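Packing and Unpacking: What the Move to Brundolus Taught Us About Boxes

The shipping corner at Brundolus has been running since July, and the most common question from the other buildings is what we are doing with all the cardboard. Takumi Kobori, who set up the corner, asked for space in this issue to go over how cartons are handled and what he would like people to do differently.

Most of what comes in is small parts from Kaneko and finished housings going out to Catell. Both travel in brown corrugated cartons. We used to keep 8 sizes on the shelf. Kobori cut that to two, a large one and a small one, after he found that people were picking whichever box was closest and filling the extra room with paper. The large carton takes a full set of housings. The small one takes a single housing or a bag of hardware.

Padding has changed as well. Loose paper is gone from outgoing orders. Foam pads go in the large cartons, one at each end, and the goods sit between them. The pads come back from Catell with the return shipments and get used again. A pad that is torn through or has taken a permanent dent should go in the scrap bin by the door. Please do not put it back in the stack for someone else to find.

Large cartons should stay open until the contents have been checked against the slip. Fold the flaps all the way out. Half-folded flaps catch on sleeves and knock parts out of line, and last month one of them tipped a tray of fittings onto the floor. It took most of an afternoon to sort them.

Small cartons can be closed as soon as they are packed. Tape the center seam once along its full length and press the tape down at both ends. A second strip across the middle does nothing for a box this light and makes it harder to open. Leave the printed marks on the side uncovered so the people at the other end can see how to dispose of the box.

Jytte Gunnlaugsson keeps the supply shelf and orders the cartons flat, 800 at a time. She would like a note on the clipboard when a bundle is opened. She has also asked that flat cartons be stored on edge. Bundles left lying on the concrete over the spring picked up damp, and the bottom few went soft at the corners. Soft cartons should be set aside for recycling even if they look fine once they are made up.

The tables are for work in progress. Empty cartons belong on the floor beside them or on the rack, and finished ones go to the outgoing shelf before the 3 p.m. pickup. Anything left on a table at the end of a shift will be treated as unchecked and gone through again in the morning. This has happened six times so far, and in each case the order was complete and had only been left in the wrong spot.

Table signs are staying. Each area has its own card in a clear stand, and the stand should be set toward the back where it can be read without being bumped. If a stand gets moved for cleaning, put it back on the same table. Two of them were swapped in the first week and a delivery for Toladix was unpacked that should have gone straight out.

Several people have asked about taking used cartons home. That is fine for anything on the recycling rack, as long as the shipping label has been removed or blacked out. Made-up cartons near the tables are in use, including the ones that look empty. Check with Gunnlaugsson if you need more than a few for a household move, and she will put a bundle aside.

Kobori plans to look at the tape next. The current rolls split lengthwise in dry weather, and he has two other kinds to try. Anyone who packs regularly and wants to test a roll can leave a name on the clipboard next to the supply shelf.
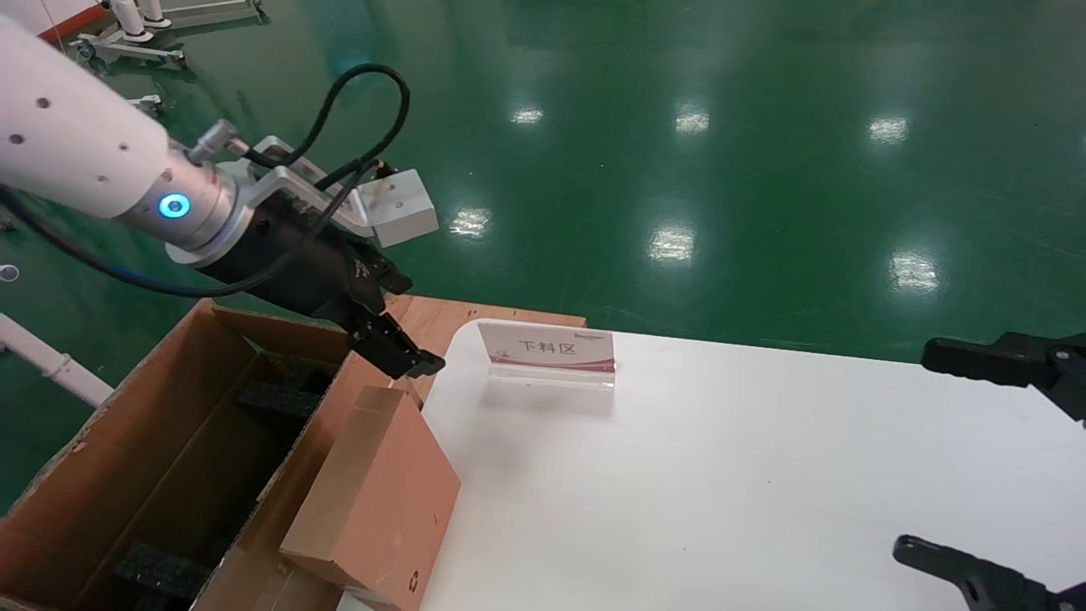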